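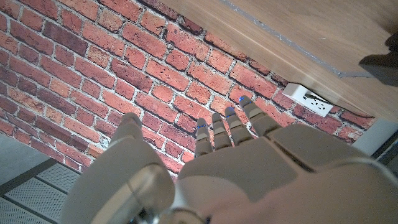

One reader of the October item wrote in to ask whether the wrist view adds anything once joint positions are already logged. The Vulard group now has a partial answer, posted 13/05/2025.

They trained the same grasp policy twice on 3,400 recorded episodes from the Fumar set. The first version took joint angles and a fixed overhead view. The second took those inputs plus the view from the wrist, with the hand's own fingers left unmasked. Both were run on 19 household objects, with 3 random seeds each.

The gain was uneven. On flat items resting near a wall or table edge, the wrist view cut failed closures by more than half. On large boxes the two versions were within noise of each other. Masking the fingers out of the wrist view removed most of the benefit, and the authors take this to mean the policy reads finger position relative to nearby surfaces straight from the pixels.

Two limits apply. All episodes came from a single hand design, and 1,638 of them were recorded in one room at the Alcaraz site, so background cues can't be ruled out. A repeat with a second hand is planned at Trarkgate. Training code is posted with the report; the raw episodes are available on request.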